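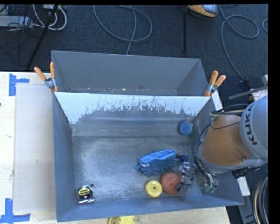 Session 3: Comparing grippers on the mixed bin

Gristton Robotics Short Course – handout, January 5, 2022

Last time you moved the arm by hand and taught it a few poses. Now it gets to pick things up, which is where the fun starts! The arm is the KUKA and the target is the grey bin with the sloping walls. Look closely at what is lying in it: a crumpled blue cloth, a tape measure, a yellow disc with a hole in the middle, a round orange thing. Each asks something quite different of a pair of fingers.

The grippers

You will compare two sets of fingers. The Ukwood set is stiff and narrow. It is lovely on hard edges and gets into corners well, but it tends to skid off anything round. The Crenshaw set has softer tips that give a little – slower to close, far more forgiving if your approach is slightly out.

In November we ran both through the same picking program, 2000 tries with each. Ukwood held on 855 times and Crenshaw 1153. Before you decide Crenshaw has won, remember that those totals lump every object together. Split by object, the gap nearly vanished for flat, hard things and grew very wide for cloth.

What to do

1. Check that the clamps at the corners of the bin are tight.
2. Load the Drinside controller program called "binpick" and set the speed to low.
3. Run the arm to its start pose with the fingers open. Keep a hand on the stop button.
4. Try each object from straight overhead, then again with the wrist turned a quarter turn.
5. Swap fingers, redo the zero point and repeat.

Write down every miss, and how it missed. "Slipped on lifting" and "closed on nothing" are different faults with different cures, and a plain tick or cross hides that.

Things to watch for

Objects on the slopes are hard. The small blue cap up on the right-hand slope is a good one to plan for: a straight-down approach may bring a finger against the wall first, so work out your wrist angle on paper before you try it.

Cloth is a joy to experiment with. Aim for a raised fold and close slowly. If you get a clean lift, try it again from the other side – the result may well change.

For next session

Bring your miss sheet and one page on which fingers you would fit for a bin of mixed objects, and why. Sketches are welcome.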